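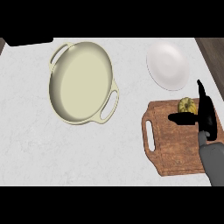 *Marble countertop, render*

Re: [tuma-list] split 7-inch – mastering and sleeve

Quick one, typing between load-in and soundcheck so sorry for the mess.

> Dunleavy can press in May if they get both sides by the end of the month.
> Is the Olunen side still 4 tracks? It runs long for a 7-inch and I'd
> sooner drop one than have it cut quiet. Also who has the final
> lyrics for the insert?

Still 4, yes. Total is just over 13 minutes tho, way too long for one side at 45. Options: drop the two skits, or go 10-inch and pay more. I vote drop the skits. Put them on the tape version, people who want them will find them.

Mundix side is done. 2 songs, mastered, no changes. Please don't touch the low end again – it took forever to get the kick to sit under that bass line.

Lyrics: I have most of them. Missing the second verse on the Olunen closer, the one with the doubled vocal. If you wrote it, send it. Plain text, not a photo of a notebook.

Test pressings go to the Tuma address, not mine, I'm moving.

Need a yes or no on the skits by tommorow noon. No answer = they're gone.

Soundcheck. Back on later.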